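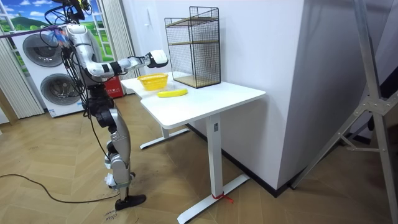

Loan Handsets and Charging Equipment
Periodic Safety Inspection: Checklist and Comments

Report reference: 2422
Period covered: August
Equipment owner: Theodorakopoulos Mobile Services, Loan Equipment Section
Inspected by: Gudrun Brekke
Accompanied by: Angus Leckie, Loan Equipment Section
Reviewed by: Gerasimos Vlachopoulos
Inspection began: 9.15 a.m.

Scope

This inspection covers the 29 Vukix handsets held for loan to customers and staff, the mains chargers and cables issued with them, the Pemier charging cabinet, and the arrangements for setting aside damaged batteries. Handsets out on loan at the start of the inspection were recalled beforehand, and all were present. The repair bench and its soldering equipment are inspected separately and do not form part of this report.

Results are given as Satisfactory, Action required, or Not applicable. Where action is required, the person responsible is named in the comment or in the list of actions at the end.

Section A. Handsets

A1. Each handset carries a legible asset label matching the Netetti register.
Result: Action required
Comment: Two labels had worn to the point where the final digits could not be read. The handsets were identified from the number shown in their settings menu and the register is correct. New labels to be printed on the laminated stock. The paper labels used for the last batch should not be used again.

A2. Back cover sits flat, with no lifting at the edges.
Result: Satisfactory
Comment: Each handset was laid face down on a flat surface and pressed lightly at the corners. No rocking was found. One cover has a deep scratch near the camera surround, already recorded at the previous inspection and no worse.

A3. Screen free of cracks, lifting or sharp edges.
Result: Action required
Comment: One handset has a hairline crack running from the lower left corner. The glass is firm, but a fingertip catches on it. Withdrawn from loan during the visit. Mr Leckie asked whether a screen protector would be an acceptable remedy. It would not. The screen must be replaced before the handset is issued again.

A4. Charging socket clean and undamaged.
Result: Satisfactory
Comment: Lint was removed from several sockets with the plastic pick provided. Metal tools must not be used for this purpose. A sewing needle was found in the drawer with the picks and has been taken away.

A5. Handset does not become uncomfortably warm during a full charge.
Result: Satisfactory
Comment: Checked by hand and with the contact thermometer at the end of charging. The readings are attached to the register entry for each handset.

A6. Battery condition reported by the handset is within the section's limit.
Result: Satisfactory
Comment: All within the limit. The oldest handsets are close to it and it would be sensible to budget for new batteries before the next inspection. This is advice only.

A7. System software up to date.
Result: Action required
Comment: Several handsets were waiting for an update which includes a change to charging behaviour. Mr Leckie started these during the visit. Confirmation to be entered in Netetti once they are complete.

Section B. Chargers and cables

B1. Only chargers supplied or approved by the section are in use.
Result: Action required
Comment: One unbranded charger was found in the issue tray. It bears no rating plate and its origin is not known to the section. Removed and marked for disposal. Staff are reminded that a charger returned with a handset must be checked against the issue sheet, even if it looks the same.

B2. Plug pins straight, casing closed, no rattle when shaken gently.
Result: Satisfactory

B3. Cables free of splits, kinks and exposed wire along their full length.
Result: Action required
Comment: Wear was found at the collar of two cables. Both were cut through and discarded in the presence of the inspector. Cables are still being wound tightly around the charger for storage, a practice raised in the previous report. Loose coils held with a fabric tie are required.

B4. Extension leads not linked one into another.
Result: Satisfactory
Comment: The second lead noted last time has been removed and an additional wall socket fitted.

B5. Electrical test labels in date.
Result: Satisfactory

Section C. Charging cabinet and open storage

C1. Cabinet vents clear on all sides.
Result: Action required
Comment: Empty handset boxes had been stacked against the left-hand vent. Moved at once. A line should be marked on the floor to show the clear space needed.

C2. Cabinet door closes fully and the lock works.
Result: Satisfactory
Comment: The spare key is now held at the front desk, signed for by Theano Stergiou.

C3. Each handset has its own slot and handsets are not charged in a pile.
Result: Satisfactory

C4. Nothing is stored on top of the cabinet.
Result: Satisfactory

C5. Open shelving used for handsets at rest is stable, ventilated and free of sharp wire ends.
Result: Satisfactory
Comment: Handsets placed on open shelves must be switched off and disconnected. Shelves with mesh sides are acceptable provided that cables are not threaded through the mesh. Solid plastic tubs with lids are not acceptable for handsets that have just come off charge.
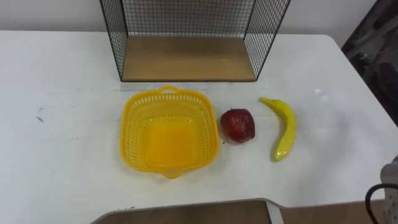
Black wire mesh shelf with a wooden floor panel, on a white table.

C6. Food and drink kept away from equipment on charge.
Result: Satisfactory
Comment: The rule is displayed beside the cabinet. The notice is faded and a fresh copy would be welcome.

Section D. Damaged and swollen batteries

D1. A lidded metal container is provided and labelled.
Result: Satisfactory

D2. Dry sand is available beside the container.
Result: Action required
Comment: The bag had been opened and left unsealed, and the sand was damp. Replace it and store the new supply in a closed bucket with a scoop.

D3. Staff know what to do if a handset swells, hisses or gives off a smell.
Result: Action required
Comment: Three members of staff were asked. Two gave the correct answer: stop using the handset, do not press or puncture it, disconnect it only if this can be done safely, move people away and call the duty manager. The third was unsure whether the handset should be placed in water. A short refresher is to be given to all staff on the loan desk, including those who cover at lunchtime.

D4. Collection of waste batteries is arranged and recorded.
Result: Satisfactory
Comment: Last collection note seen. The container was empty at the time of inspection.

Section E. Records

E1. Previous report available and actions closed.
Result: Action required
Comment: All but one are closed. The storage of cables (see B3) remains open and is carried forward.

E2. Customer safety leaflet issued with every loan.
Result: Satisfactory
Comment: The leaflet still refers to the old telephone number for reporting faults. Calls are being forwarded, but the leaflet should be corrected at the next printing.

Actions

A1, labels: Angus Leckie, within two weeks.
A3, screen replacement: Santeri Hämäläinen, before the handset is reissued.
A7, update confirmation: Angus Leckie, by the end of the working day.
B1, disposal of charger and reminder to staff: Theano Stergiou, within one week.
B3 and E1, cable storage: Angus Leckie, immediate. The reviewer is to be told when ties have been bought and put to use.
C1, floor marking: Santeri Hämäläinen, within two weeks.
D2, sand: Theano Stergiou, within one week.
D3, refresher: Gerasimos Vlachopoulos, before the end of next month. Attendance to be recorded in Netetti.

Reviewer's remarks

The report is accepted. The cable item has now appeared in two reports and will be raised with the head of section if it is found open again. The loan desk may continue to issue handsets, apart from the one withdrawn under A3. G. Vlachopoulos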